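Two-Arm Shirt Folding from Teleoperated Demonstrations
Brivasbridge Robotics Lab, Project Report, Group 4
Last updated: October 29, 2024

1. Task

The goal was to record demonstrations of folding a short-sleeved polo shirt and to train a policy on them. Demonstrations were given by remote control. The operator moves a pair of Ikton leader arms by hand, and the follower arms copy the joint angles at 50 Hz. Joint positions, gripper commands and all camera streams are stored with a shared clock.
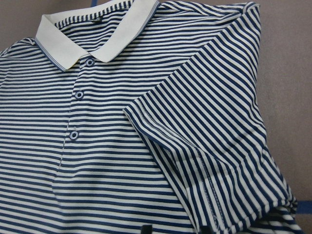 We kept 147 episodes. An episode was dropped if the operator stopped for longer than two seconds or if a gripper closed on the table covering. Episodes were cut to a maximum of 700 time steps.

2. Operator errors

Most failed grasps came from closing the gripper too high above the cloth. The leader arms give no force feedback, so the operator has to judge height from the wrist views alone. Picking up two layers when one was wanted was the second most common error.

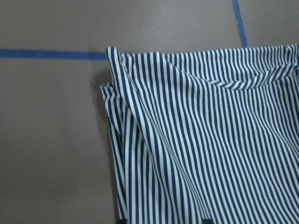
Boychuk, reading the draft, objected that missing force feedback does not explain the double-layer grasps, and asked for the approach angle to be logged as well. We added it in June. Steeper approaches did pick up extra layers more often, but the sample is small.

3. Workspace

Start poses were varied by hand between episodes. Rotation was kept small, and the collar always pointed away from the operator. For repeatable placement we needed references that stay visible to the head camera when an arm is over the shirt. The blue tape lines on the brown paper serve this purpose, and the hem can be set against the tape below it.

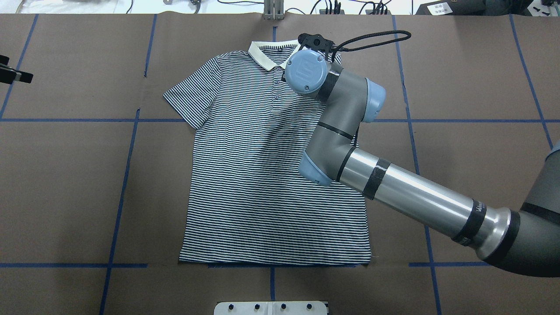
Training used the Ziltemer action-chunking code with default settings, except for batch size. The head view was hard to use alone. With an arm above one side of the collar, the shoulder and sleeve under it are mostly hidden, and the policy has to rely on the wrist cameras for that side. Removing the wrist views made the second sleeve fold unreliable.

4. Lifting

Lifts were the slowest part of each demonstration. Operators were told to raise the cloth before moving it sideways.
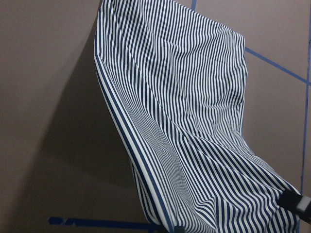 Lift speed differed a lot between operators, and the policy tends to average them. We plan to cap leader arm speed during this phase and record again.

Comments (3)

tkr_888: Did you filter the idle steps at the start of each episode? Ours hurt training until we cut them.

Group 4: Yes, everything before the first leader motion is removed.

mossbank: Would like to see the same policy on a plain shirt. Stripes give the cameras a lot to work with.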